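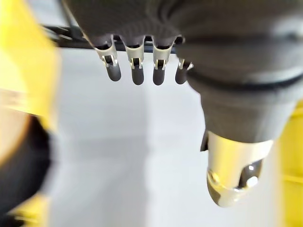

3 min read

Search this project
Home Files Notes Issues History

zisovside-surfaces

A table of written notes on the surfaces and flat things in the Zisovside room: what color they are, where they stop, what they lie on. One row per note, 539 rows, one CSV file. It was put together to test the Ravinik labeling sheet, which claims to cover any indoor room. I have doubts about that claim and the table is mostly why.

Status: usable with care. Last change Wed 1 September.

What is in the file

surface: yellow, carpet, board, other
edge: raised, flat, unclear
finish: glossy, matte, unclear
lies_on: floor, surface, unknown
note: free text, left as typed

The "other" value is supposed to be rare. It has 131 rows in it, so either the room is stranger than it looks or the sheet is too short. I lean toward the sheet. Ravinik has one word, "top," for anything at table height and one word, "ground," for anything under it, and that's all you get for height. A white board on the carpet goes down as "ground, item," same as a dropped pencil would. I added lies_on myself to get around this. Don't expect to find it in the original sheet.

The yellow surface

Listed as "table" in the first pass and as "platform" in the second. The sheet asks for a function and the labelers kept guessing at one. I dropped both words and went with the color. It is bright yellow and glossy, with a raised edge a little darker than the rest. The sheet's advice is to label that edge as a separate object. I don't see what that buys anybody, and 18 rows that did it have been folded back in.

Gloss is a bigger problem. A pale reflection on yellow was typed up as "white patch" more than once, and "white" then got matched to the board. I fixed the ones I found. I wouldn't bet on having found them all.
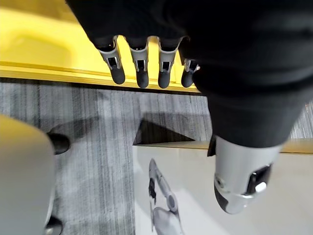
The carpet is the other reason to be wary of the color columns. It is gray, charcoal and off-white in fine stripes, and the sheet allows one color per surface. "Gray" won. If you filter on off-white you will get nothing from the carpet rows, which is wrong. The note field is more reliable there, so search that.

Shadows are in too. The sheet says to skip them, and then has a "dark shape, floor" value that is impossible to use for much else. Rows with that value are flagged in the shadow_maybe column. Treat the flag as my opinion.

Checks

282 rows were read a second time against the notes they came from. The Penner script was run over the whole file and reported no problems, but all it looks at is spelling and empty cells. A pass from Penner doesn't mean a row is right.

Don't use it for

Sizes. No surface here was measured.
Judging other rooms. It is one room.
Comparing with the Jondunov table, which uses the same column names and means different things by them. Somebody will merge the two anyway. At least rename "edge" first.

To do

Split "other" before October.
Ask for a second color field again.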